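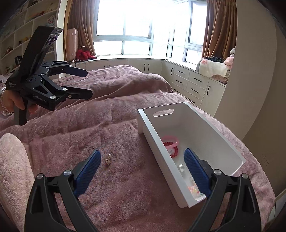 Figure 1. Heart-shaped pendant beside a white storage box with bracelets and beads.

Expectation and Experience Among First-Time Visitors to Drusten
Project report, Tourism Studies
Authors: Hala Farouk, Ronja Sæther
Supervisor: Valter Fjeld

1. Background

Drusten is a mid-sized port city with a ferry terminal, one rail line and an old town of nine blocks. Most first-time visitors arrive with an image of the city formed elsewhere, mainly from news reports on the closure of the Engebretsen shipyard. This project examined how far that image matched what visitors reported after a short stay, and which parts of the city accounted for the difference.

The topic came out of an earlier course paper by Agnes Sjögren, who compared the wording of travel blogs about three port cities. Her material was written after the trip and gave no record of what the writers had expected. We therefore asked the same people twice.

2. Method

The survey was carried out in August at the ferry terminal. Arriving passengers were asked whether they had been to Drusten before. Those who had not were given a one-page form with 12 statements, each scored from 1 (disagree) to 5 (agree). The same form was sent by e-mail three days later. Residents of the county were excluded.

A total of 396 visitors completed the first form. Of these, 197 also completed the second, and only these pairs were used in the analysis. The second form had an open question with space for 200 characters. Longer answers were cut by the form software, a setting we found too late to change.

Demetrio Sotomayor at the terminal office supplied passenger counts for the survey days. The total was 2,863 arrivals, including returning passengers and residents, so no response rate for first-time visitors can be calculated from it.

3. Results

The largest change was in the statement "The city is mainly industrial." The mean score fell from 3.9 before the visit to 2.4 after it. "There are enough green areas" rose from 2.2 to 3.6. Several open answers named the canal park, which lies on the walking route from the terminal to the old town and is hard to miss.

"The city is easy to get around on foot" changed very little (3.3 to 3.4). The open answers suggest two groups. Visitors staying in the old town were satisfied. Visitors staying near the rail station complained about the underpass at Clastus Square, where the signs point to the bus platforms and give no direction for the center.

"Prices are reasonable" was the only statement with a clear negative change, from 3.5 to 2.8. Restaurant prices were mentioned most often, followed by luggage storage at the terminal.

4. Discussion

The results fit the view that news coverage of a single event can stand in for a whole city. The shipyard is on the far side of the harbor, and a visitor on foot will not normally pass it. It is possible that the scores would differ for visitors arriving by rail – the line runs along the yard fence for several minutes.

The half of the sample that did not return the second form is a weakness. Their first-form scores were close to those of the others on 10 statements, but lower on prices and on safety. Visitors who expected less may have been less willing to answer again.

The survey days also included a Wednesday with a street market in the old town. Open answers from that day mention the market often, and the scores for "There is enough to do" are higher. We kept these responses in the data set. Removing them lowers the mean after the visit from 3.7 to 3.5.

5. Further work

A repeat in the low season would show whether the park result depends on weather. The form should be shortened to eight statements, with arrival by rail included and the character limit removed. Valter Fjeld has the blank forms and the coding sheet.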